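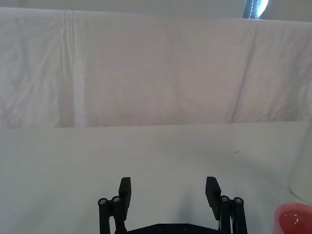

I finished the second revision of my rating script in December, and the correspondence group at Fesley has been using it since then. A few people asked how the numbers are produced, so I am writing it down once and will link to it from the group page.

The pool is small. Most of us play two or three games at a time on Flula, with five days per move, and a game usually takes the better part of a season to finish. Flula has its own rating, but it mixes correspondence results with live results and I wanted ours kept apart. The first version of the script was plain Elo with a K-factor of 32 and everyone starting at 1000. It ran without errors and gave poor numbers.

The first problem was the order of results. In over-the-board play the games finish in the order they were started, give or take an hour. In correspondence play a game that began in March can finish after one that began in September, and the person who lost it may have become a much better player in between. My first version applied each result on the day it ended, using both ratings as they stood on that day. That meant a slow player was charged for old games at new prices. Somebody who resigned a long, bad endgame after a good run elsewhere lost far more points than the position deserved when it was started.

The fix I settled on is to store both ratings at the start of the game and compute the expected score from those. The change is then added to whatever the current rating is when the game ends. It has a side effect. If two people start four games together, all four are rated from the same snapshot, and a clean sweep is worth more than it would be if the games were rated one after another. I capped the total change from a batch of simultaneous games against one opponent at 64 points, equal to two full swings at the old K. The cap has been hit once.

The second problem was K itself. With so few games per year, a low K means that a new player's rating says very little for a long time. A high K means that everyone else's bounces. The script now uses 64 for a player's first six games and 24 after that. When a new player meets an established one, each side uses its own K, so the points gained and lost do not match. This breaks the zero-sum property, and the pool average drifts.

I was asked whether the drift matters. The average was 1000 by construction at the start. After the first full run with split K values it was 985, mostly from newcomers losing their early games and shedding points that the winners did not fully collect. I tried a correction that spread the missing points evenly over all active players after each run. It brought the average back, but it also changed the ratings of people who had not finished a game, and I got messages about it. I took it out. The current version applies the correction once a year, in December, and prints it on a separate line so it can be seen and subtracted by anyone who cares to.

The third problem was timeouts. Flula reports a timeout as a loss with no flag in the exported file. Some of these are real losses, where the player stopped moving in a lost position. Others are people who went on vacation with a rook extra. I do not want to judge positions by hand, and running an engine over the final position of every timeout felt like too much machinery for a pool of this size. For now a timeout before move ten is discarded and anything later counts as a loss. Move ten is arbitrary. I looked at our own games and it separated the abandoned ones from the contested ones fairly well, but there are two on the wrong side of it.

The Belkadi method, which several of you sent me, handles uneven activity by carrying a second number for uncertainty. I implemented it in a branch and ran our whole history through it. The order of the top half did not change. My own rating came out at 1054 under both systems, a coincidence. The uncertainty values were so wide for most of the group that I could not think of a use for them, and I did not want to explain a second column on the table. The branch is still there if someone wants to look.

Pairings are still made in Pesatness, which reads the rating file without complaint as long as there is no blank line at the end. If your pairing list comes out empty, check for the blank line first.

Still open: draws by agreement before move fifteen, which I rate like any other draw - and games between two new players, where a K of 64 on both sides gives a large swing from one result. I am leaning toward 40 for that case but have not tested it yet.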